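이 사이트는 더 나은 이용 환경을 위해 쿠키를 사용합니다. [동의] [설정 변경]

수집 작업 지침, 드디어 개정판이 나왔습니다!

오래 기다리셨습니다. 휴대형 그리퍼로 가정 내 작업을 기록할 때 따르는 Jokow 작업 지침이 새로 나왔습니다. 초판은 집게와 컵 같은 단단한 물건을 염두에 두고 쓴 글이라 옷이나 수건을 다루는 분들께는 늘 아쉬웠는데, 이번에는 천 다루기에 장 하나를 통째로 내주었습니다. 저는 이 장이 제일 반갑습니다.

초안을 돌린 뒤 의견이 553건 들어왔습니다. Kelunden 쪽에서 보내 준 긴 메모는 거의 그대로 본문에 실렸고, Sipos 팀은 용어표를 처음부터 다시 써 주었습니다. 두 팀 모두 정말 고맙습니다! 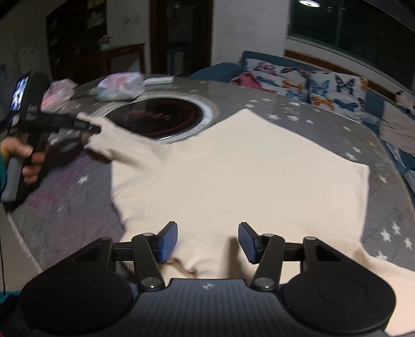 글 | Jokow 뉴스레터 편집부 · 2018년 4월

양손 작업부터 볼까요. 크림색 옷을 둥근 탁자에 펼쳐 놓고 그리퍼 두 대를 쓰는 작업이라면, 새 지침은 시작 자세를 분명히 정해 둡니다. 두 대 모두 집게를 벌린 채로 시작하고, 옷감에 닿기 전에 잠깐 멈춥니다. 한쪽이 소매 끝으로 다가가는 동안 다른 쪽은 옷자락 가까이에서 기다립니다. 양쪽이 동시에 움직이기 시작한 기록은 나중에 구간을 나누기가 무척 까다롭거든요.

주름은 미리 펴지 않아도 됩니다. 초판에는 "평평하게 정돈한 뒤 시작"이라는 문장이 있었는데 이번에 빠졌습니다. 실제 집에서 옷이 반듯하게 놓여 있는 일은 드물고, 접힌 자국이나 작은 얼룩이 있는 옷도 그대로 쓰면 됩니다. 저는 이 변경에 박수를 쳤습니다.

주변 물건에 관한 항목도 바뀌었습니다. 소파 위 쿠션이나 탁자 뒤쪽의 비닐봉지는 치우지 않고 둡니다. 다만 이름, 주소, 전화번호가 적힌 종이는 벽에 붙은 것까지 확인해서 글자가 읽히면 떼거나 가립니다. 탁자에 조리 기구가 있으면 시작 전에 전원과 표면 온도를 확인하고, 천이 그 위에 걸치지 않게 자리를 잡습니다. 케이블은 팔이 지나가는 길 바깥으로 빼 둡니다.

집게 안쪽 패드는 600회 사용마다 점검합니다. 골이 닳아 얇은 천이 미끄러지면 횟수와 상관없이 바로 바꿔 주세요. 연결부 나사도 이때 같이 조이면 좋습니다.

기존 기록 2312건은 다시 찍지 않습니다. Mavulik 목록에서 "구지침" 표시만 붙고, 계속 쓸 수 있습니다. 새 지침은 7월부터 모든 작업에 적용되지만 그 전에 먼저 써 보셔도 좋아요. 천 다루기 장은 따로 내려받을 수 있으니 작업대 옆에 한 부 두고 보시길 권합니다.

읽다가 걸리는 문장이 있으면 항목 번호와 함께 편집부로 보내 주세요. 다음 호에는 그릇 쌓기 항목을 다룹니다.

© 2018 Jokow. 무단 전재 및 재배포 금지 | 문의하기 | 맨 위로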